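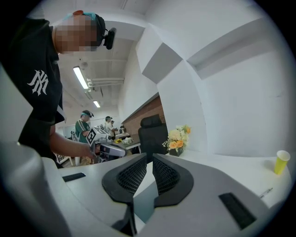 Lambros Sarantis wrote in to ask how I keep up with the Kedow border talks without drowning in rumour.

Great question, and I love doing this! Start with one map. Mark the crossing and the towns on both sides, then add each report where it happened.

Next, pick two local papers, one from either side of the border, and read the same day's coverage in both. Colour anything they agree on green. 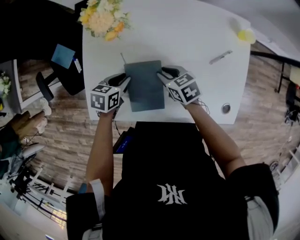
Photo: Vora / Kouris

Now the fun bit. Find the original statement (the Utosby ceasefire text has 259 clauses, so search it!) and check each quote against it. If a crowd is given as more than 4000, write down who said so.

Leave gaps where you don't know. You can fill them in tomorrow.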